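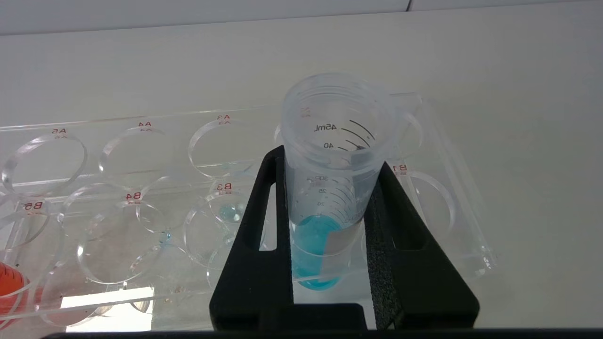

Uncapped centrifuge tube with blue liquid, graduated to at least 45 mL.

Notebook entry, January
Subject: Copper sulfate stock, settling of clay suspensions, Flestham samples

Purpose. To establish whether the fine fraction of the Flestham clay can be cleared from suspension with a small dose of copper sulfate, and to compare it with the Bultberg clay, which cleared without difficulty in the autumn series. The pottery studio at Udness has asked for a recommendation on which clay to order for casting slip. The present entry covers the first part of the work only.

Materials. Both clays were dried, crushed with the small mortar and passed through the fine sieve. The Flestham clay crushed poorly. It contains root fibers, and these had to be picked out by hand before sieving. The fibers were discarded. The Bultberg clay was taken from the sealed pail left over from the autumn and required no cleaning.

Procedure. A suspension of each clay was made up in 800 mL of deionized water and stirred for 30 minutes. Each was divided equally between two glass cylinders, giving 400 mL per cylinder. One cylinder of each pair received copper sulfate stock. The other received the same volume of plain water and serves as the control. The cylinders were stirred again, placed on the stone bench away from the window, and left undisturbed. Readings were taken at the boundary between clear and cloudy water, with a white card held behind the glass.

Observations. The Bultberg pair behaved as before. The treated cylinder showed a sharp boundary by mid-morning, and the control followed more slowly with a soft edge.

The Flestham pair did not give a usable boundary during the morning. The treated cylinder became lighter at the top, but the change was gradual and two readers placed the line at different heights. Both readings were entered on the bench sheet and neither has been struck out. The control remained cloudy throughout. After lunch the treated cylinder had a loose, fluffy sediment which lifted when the bench was bumped. The time of this disturbance is marked on the sheet, and later readings from that cylinder should be given less weight.

Remarks. The slow clearing may be due to organic matter left after sieving. The Ocampo report on pond clays mentions a brown tint in the upper water under similar conditions. A faint tint was noted in the Flestham control, although the light was poor by then. The dose may also have been too low. Around 3 mL of stock was used per cylinder, measured with the old pipette, whose lower marks are worn. A replacement has been requested.

All copper-bearing water goes to the labeled waste jug. It is not to be poured into the clay trap under the sink.

To do. Repeat the Flestham pair with a higher dose. Wash a portion of the clay before drying and run it alongside. Check the pipette against the balance. Hold the reply to Udness until the repeat has been read.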